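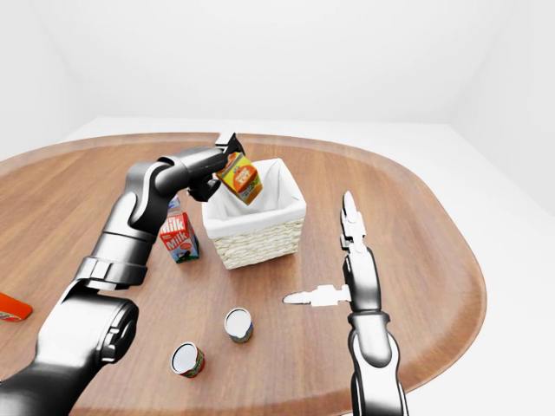

Figure 1. Grocery packing in the simulator. The left arm holds the orange juice at a corner of the basket.

Course notes, part 2: Teaching by remote control
Prepared by Diệp Đồng, with corrections from Hưng Hầu

In the first part we moved the arm by writing its positions in a file. Now you will drive the arms yourself with the Lokex hand controllers, and the computer will keep everything you do. One recording from start to stop is called a demonstration. Later the learning program tries to copy your demonstrations, so it will copy also your bad habits.

The task

Groceries must go from the table into the basket. We use the scene called Erketti, which has two arms. For this exercise you drive only the left one. The right arm stays at its starting pose, and you should keep your right hand away from the controller trigger.

What is recorded

At each time step the program Nondness saves the joint angles of both arms, the opening of each gripper and the camera views. It does not save your intention. If you stop in the middle to think, the pause is saved too, and the learned arm may stop at the same place and stay there. Please decide your path before you press Record.

A demonstration may have at most 3000 time steps. When the limit comes, the recording closes by itself and must be deleted.

Carrying the carton

Many students close the gripper well but then travel too low. The juice has to pass over the other goods, and the milk carton is tall. Lift first, then move to the side. A small tilt of the carton in the gripper is acceptable. If it turns so much that it will catch on the rim, put it back on the table and begin a new recording.

Look at the height of the juice over the milk in Figure 2. The basket is still empty, and the butter box lies closer to the left arm.

Figure 2. Juice carton held above the milk.

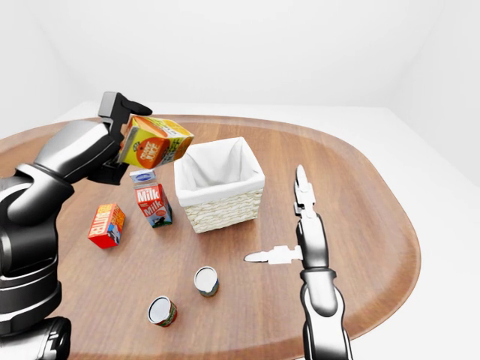
Letting go

Bring the carton over the middle of the basket before you lower it. Open the gripper only when the carton is inside, and then raise the arm straight up. Opening too early makes the carton fall, and in the simulator it can jump out again in a strange manner.

Two recordings to compare

In the folder Cù you will find recordings 1702 and 2261. Play both at half speed. In the first, the operator corrects the position many times above the basket. In the second, the path is smooth but the gripper opens too high. Write down which one you would keep for training, and why. There can be more than one good answer.

Homework

Make your own demonstrations with the juice only, and give each file your surname. Deleted attempts do not lower your mark. Send the files by 8th April, together with one page about the mistakes you noticed in your own driving. The milk and the butter will come in the May exercise, where both arms are used.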